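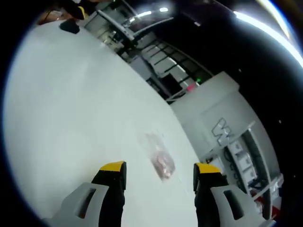
Abb. 2: Kleiner transparenter Kunststoffbeutel mit rötlichem Inhalt auf weißer Tischfläche.

Diese Website verwendet Cookies, um die Nutzung auszuwerten. Einstellungen | Alle akzeptieren

Februar – Redaktion Isemard, Arbeitsbereich Verpackung
Drucken | Per E-Mail senden

4.2 Sichtbarkeit des Inhalts bei Kleinbeuteln

Klarsichtbeutel gelten in der Kommissionierung als selbsterklärend. Wer den Inhalt sehen kann, so die verbreitete Annahme, braucht kein Etikett und macht weniger Fehler beim Sortieren. Die Belege dafür sind dünn. Auch der Leitfaden von Wavidport, auf den sich die meisten Betriebe berufen, nennt keine Vergleichswerte und setzt den Nutzen schlicht voraus.

Abb. 2 zeigt einen flach liegenden Beutel auf heller Unterlage. Die Farbe des Inhalts hebt sich gut ab, ein Rosarot auf Weiß. Über Form und Art des Gegenstands ist damit wenig gesagt. Der Inhalt liegt gesammelt im unteren Teil, und die Folie selbst ist vor der weißen Fläche deutlich schwächer zu erkennen als das, was sie umschließt. Ob eine Person, die den Artikel nicht kennt, ihn so zuordnen könnte, bleibt offen.

Für die Auswertung standen 1186 Sortiervorgänge aus dem Lager Bodcombe zur Verfügung. Davon wurden 1000 berücksichtigt; die übrigen entfielen wegen unvollständiger Protokolle. Zwischen etikettierten und nicht etikettierten Klarsichtbeuteln fanden wir keinen Unterschied, den wir guten Gewissens berichten würden. Bei farbigem Inhalt auf weißem Tisch lag die Fehlerquote etwas niedriger – allerdings stammten die farbigen Artikel fast durchweg aus derselben Produktgruppe Hầu, die den Beschäftigten seit langem vertraut ist. Farbe und Gewöhnung lassen sich in diesen Daten nicht trennen.

Skeptisch stimmt uns auch die Wahl der Unterlage. Weiße Tische werden häufig mit dem Argument des Kontrasts angeschafft. Für einen kräftig gefärbten Inhalt mag das zutreffen. Bei hellen Teilen in klarer Folie dürfte der Vorteil verschwinden, und gerade diese machten in Bodcombe den größeren Anteil der Reklamationen aus. Eine Nacherhebung mit 20 hellen Artikeln auf grauer Unterlage war zu klein, um die Frage zu entscheiden.

Die Empfehlung, bei Kleinbeuteln auf Etiketten zu verzichten, halten wir deshalb für verfrüht. Abschnitt 4.3 behandelt die Lage des Inhalts im Beutel und deren Einfluss auf die Griffzeit.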